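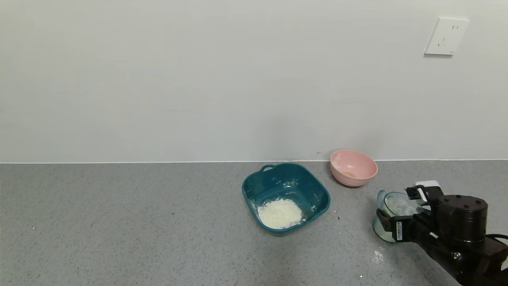
Katine Kitchen Classes
Search this site Enter keywords Go
Handout 6: Flour Meets Liquid

Welcome back! Last time we spent the whole session on weighing and sifting, and this time we get to the part I love most, the moment when dry flour starts turning into dough. It goes by fast and most recipes give it half a sentence ("combine until just mixed"), so we're going to slow it right down and look at it properly.

What to bring
Apron, notebook, a wide bowl you like using, and a measuring cup with a handle and a decent spout. The Lewis room has flour and oil, so please don't carry a sack up the stairs.

Before you pour
Put the flour in first and make a shallow dip in it with your knuckles. Measure the liquid at eye level with the cup on the counter – bend down to it, don't lift it up to you. Our class batch uses 197 grams of liquid, and yes, I do want the 7! Set a second bowl within reach for scraps and sticky spoons. Flour gets on everything in this class, so wear something you can shake out.

The crumb stage
Pour in a third of the liquid and stir from the outside in. Flour grabs liquid unevenly. Some grains take all they can hold and clump up while their neighbors stay completely dry, and for a minute or so you have something closer to crumble topping than dough. New bakers often panic and tip in the rest of the cup. Please wait! Give it 30 seconds, then squeeze a handful. If it holds a shape and breaks with a soft edge, you're in good territory. If it runs through your fingers like sand, add liquid by the spoonful.

A clear bowl is wonderful for this (I switched years ago and now I'm a bore on the subject), as you can check the bottom and the sides without digging around.

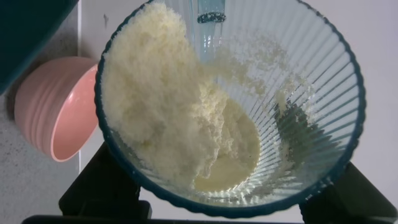

Fig. 2. Soft white crumbs banked up on one side of a ribbed glass bowl, with pale yellow liquid at the low point.

When you see a pool like that in your own bowl, work the crumbs into it a little at a time. Push them over from the edge with a spatula and fold, 2 or three turns, then stop and look again. The boundary is the interesting bit – watch how the crumbs at the edge of the liquid change before the ones higher up do.

Write down in your notebook:
- how the mix felt at the first squeeze
- how many spoonfuls you added after that
- where the dry flour was hiding

Scraping down
Crumbs love to cling to the walls, and ribbed walls are the worst for it. Run the spatula along each groove from the rim to the base, then go around the bottom. Anything left up there dries out and drops into your dough later as hard little bits. Skova-style flatbreads, which we make next, show every one of them.

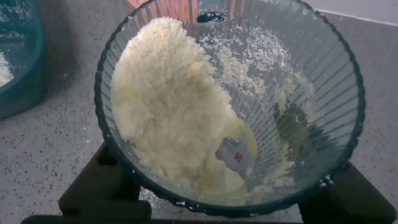
Homework
Make the class batch at home twice, once adding the liquid all in one go and once in thirds. Same flour, same bowl. Bring a piece of each in a labeled bag and we'll pull them apart together. I can't wait to see these!

Reading: the chapter on hydration in the Zurton course packet, up to the table of flours.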